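Bedthorpe library to replace reading room tables, sell old ones in August

The reading room at Bedthorpe public library will get new tables this summer, the first change to its furniture since the building was extended. The library said the work will be done in stages so that part of the room can stay open, and that the old tables will be offered for sale to residents in August.

The order is for 10 tables from Spanos, a furniture maker in Seden that has supplied schools and offices in the county. They will take the place of the dark oak-stained tables that have stood in two rows under the windows. Several of those have been repaired more than once, and two were taken out of use last winter when their legs could no longer be tightened.

Each new table will cost $1,264, including delivery and assembly. The money comes from the town's building fund, which set aside an amount for library furniture in this year's budget. Chairs are not part of the order. The library plans to keep the ones it has and put new felt pads on the feet.

The choice of a pale top was made after readers were asked for their views in the spring. The library left a form at the front desk and a second one in the children's section, and received 132 replies. Most people who answered wanted something lighter. The room faces north and the lamps are on from early afternoon for much of the year, and a number of replies said the old tables made it feel darker than it needed to be. Others asked for a smooth surface that would be easier to write on. The old tops have a deep, open grain, and pens tend to go through a single sheet of paper.

A smaller group wanted to keep the old tables as they are. Some wrote that they had done their homework at them as children. The library said it had read those replies and that one of the old tables, the one with the town seal carved into its side rail, will stay in the local history corner.

The finish chosen is a light blond wood look with a slight gloss. The grain runs in long, gentle curves, with faint darker streaks between the paler bands, and it picks up some light across the surface. 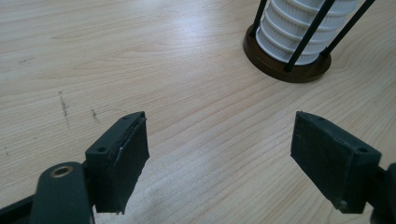
What will change in the room

The layout will be different as well. The two long rows will be broken up into smaller groups, with four tables near the windows for people working alone and the rest set in pairs toward the middle. The pairs can be pushed together for meetings and for the homework club, which now has to use the hallway on busy days.

There will be a wider path between the front desk and the newspaper shelves. Readers with wheelchairs and strollers have had to go around by the reference section to get there, and that was the most common complaint on the forms after the lighting. The newspaper shelves themselves will not move.

Power outlets were discussed but will have to wait. The floor in the older half of the room is concrete, and running cable under it would have cost more than the tables. The library said it will look at the question again when the heating pipes are replaced. Until then, the outlets along the east wall remain the only ones for public use — the library asks that people not run cords across the walkway.

Care of the tables has been changed to suit the new finish. Staff will wipe them down with a damp cloth and mild soap, and the wax polish used on the old ones will no longer be bought. Drinks with lids will still be allowed. Glue, paint and craft knives will be limited to the activity room, where the existing tables are staying.

Dates and hours

Work in the window half of the room starts on a Tuesday, after closing, and that half will be shut for the rest of the week. The middle of the room will follow once the first tables are in place. The library will open at 9 a.m. as usual throughout, and the children's section and the computers are not affected. Holds can be picked up at the front desk at any time during opening hours.

People who need a quiet place to study while the work goes on can use the upstairs room at the Grevia community center, which has agreed to take library card holders in the afternoons. There is no need to book, but the room is small and will be filled in order of arrival. The center has an elevator at the rear entrance.

The sale of the old tables will be held in the parking lot behind the library in August. Prices have not been set. Buyers will need to bring their own transportation, and the library warned that the tables are heavy and do not come apart. The two with damaged legs will be sold for parts or given away. Anything left over will be offered to the Grevia center first and then to the schools.

Money from the sale will go toward reading lamps for the new tables. A notice with the date and the prices will be put up at the front desk and on the library's page when they have been decided.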